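4.2 Comparing the two fingertip sets

I'll own up to this early: when Čestmír Jireš and I planned the comparison, we thought the fingertips would hardly matter. Both sets fit the same hand-held gripper, both close on the same linkage, and on the bench they both felt fine. So we gave the whole thing a short slot in February and figured we'd be back to the controller work before long. We weren't, and this section is longer than it was supposed to be.

The two sets are the Cavberg tips, which are stiff and fairly narrow, and the Halás tips, which have a softer face and bend a little under load. We ran 2,071 grasps in total, with 200 of those put aside before we looked at anything so we could check our scoring against a fresh set of eyes (Otakar Štefanec's, and he was much fussier than we were). Every grasp was done by a person holding the tool. No arm was involved at this stage, and I'd ask the reader to keep that in mind, as people are very good at quietly fixing a bad approach with their wrist.

Flat things and boxy things were dull, in a good way. Either set picked them up, and the operators couldn't tell us which tips they'd been given unless they looked. Soft packaging was a bit livelier. The Halás tips tended to drag a wrapper along with them, while the Cavberg tips pinched a fold and kept it. Neither behaviour bothered us much.

Bowls were where we started arguing. With a bowl you've got two sensible choices: squeeze the whole thing from the outside, or put one finger inside and one outside and pinch the rim. Our fingers don't open wide enough for the first on anything bigger than a teacup, so rim pinches it was. The stiff tips got onto the rim easily, but a glazed surface gave them very little to hang on to and the bowl would swing around the pinch point. The soft tips held the angle better once they were on. Getting them on was the annoying part, and new operators bumped the rim a lot.

We also tried the rim pinch with two tools on the table at once, which our Ollance protocol calls a paired approach. Figure 6 has a tilted bowl between the fingers of one gripper, with the bar of the second one reaching over the inside.

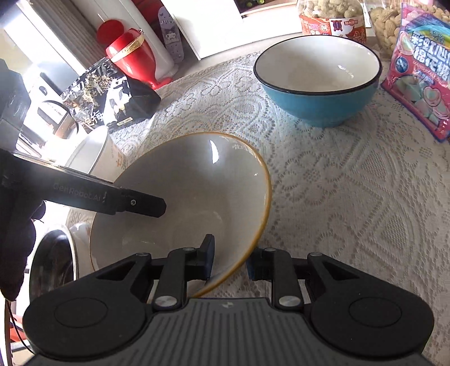 Figure 6. Rim pinch on a tilted white bowl, one finger inside the edge and one outside. The second tool comes in from the left.

4.3 What the operators told us

After each 60-minute block we sat down with the operators and let them grumble, and I got more out of those chats than I did from the score sheets. The main complaint was about sightlines. Looking down the tool at a rim, you can lose track of the inside finger behind the near wall of the bowl, so people leaned over to check and moved the tool while they did it. Paired approaches made this worse, with one more thing to steer around.

The second complaint was about tired hands, and I don't have a tidy answer to it. The soft tips need a firmer squeeze before they settle, and people noticed. Otakar wants a lighter return spring. Čestmír would sooner change the linkage ratio and leave the spring alone, and he's got a drawing of it from the Bomport build that I haven't had time to go through properly. For the arm trials in Section 5 we kept the original spring and used the Halás tips for bowls and cups, with the Cavberg set on everything else.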